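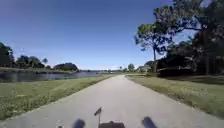 # Mollgate Waterside Path: image set

Tags: paths, grass, water, outdoor

Views along a paved path with grass on both sides and calm water to the left. The set was put together for people who work on path edges, mowing lines and bank upkeep.

## Contents

- 1,176 images, JPEG
- 900 for training, the rest held back
- 13 label classes, listed in `classes.txt`

Label paving as `path` even where it is mottled or patched. Worn soil at the edge gets `bare_ground`. Weeds and small flowers inside the grass stay `grass`. 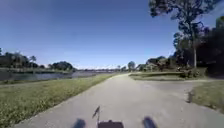 Reflections are part of `water`. Trees on the opposite bank go under `far_trees`, palms included. Anything on the horizon too hazy to name is `distant_other`, and please don't guess.

## Known problems

The line between grass and water is the weakest label. Deolinda Serrano and Svatopluk Doležal both marked the same 30 images and disagreed most on the near bank. Their two versions are in `overlap/`.

The bridge class is thin. Where it is visible at all it is often only a few pixels tall.
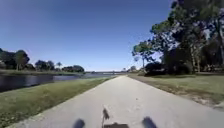

*Path and water running toward the low bridge, palm on the far bank.*

## Changes

28/06/2026: fixed swapped `grass` and `bare_ground` labels in the held-back part. Files downloaded in February still have the error.

Questions about labels go to Zdeňka Sokol. Please include the file name.

Filed under: Outdoor / Paths and Waterways
4 comments · 13 shares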